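Flosier Folding Drying Rack, Model 498

The Flosier rack is made for small flats where the washing must dry in the same room where people sleep. It opens in one movement and folds flat behind a door. We have sold it in our Rindton shop for three seasons and it is still the rack which customers ask for most. 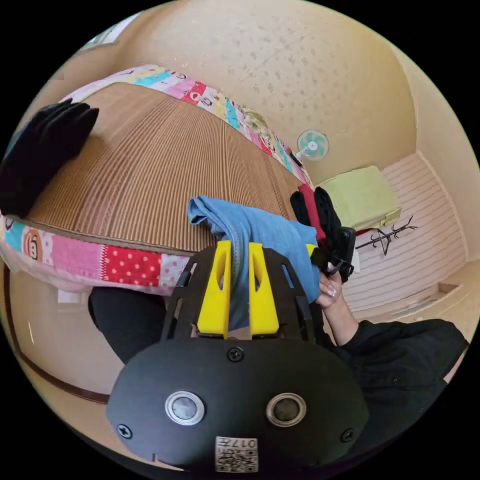 Vendula Šťastný

I have used this rack at home before I wrote this page, so I can tell you also the less good things. The feet mark a soft floor if you leave the rack full for many days. Put a piece of felt under them. The hinge is stiff when new and becomes easier after the first month. Please do not put oil on it, the oil comes on the clothes.

Shirts and blouses dry best on the upper rails, with one free rail between them. Heavy things such as towels go low and near the middle. For bed sheets, fold once and open both wings. 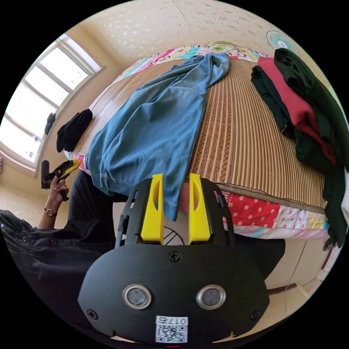
Rekha Rai, Rindton shop

What is in the box: the rack with 4 feet already fitted, two side wings, a bag of spare caps and a printed sheet. No tools are needed. The wings click in from below, and if you hear no click, please turn the wing round and try again.

Price: 1,449, delivery included
Colour: white or grey
Guarantee: 3 years on the frame, one year on the caps 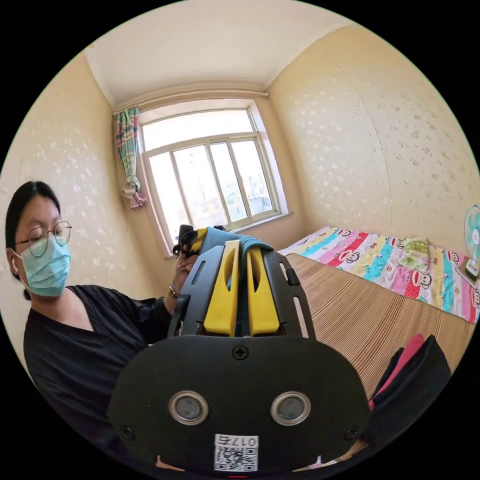

Care and spare parts

Wipe the rails with a damp cloth before the first use. Later it is enough to do this when you change the season's clothes. Spare caps are kept by Malachy Horgan in our parts room, and he will send them by post if you write the model number. Caps from the older Skinent rack do not fit, they are a little too narrow.

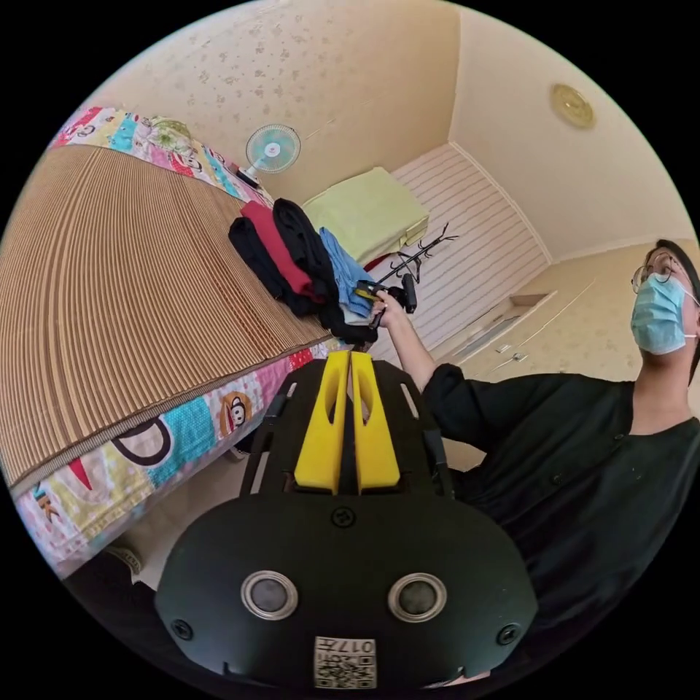 The older rack is no longer made, but we can still repair its hinge until March. For the grey colour please ask before you order, as it comes in small deliveries and is often sold out.

Page last changed: September 7, 2018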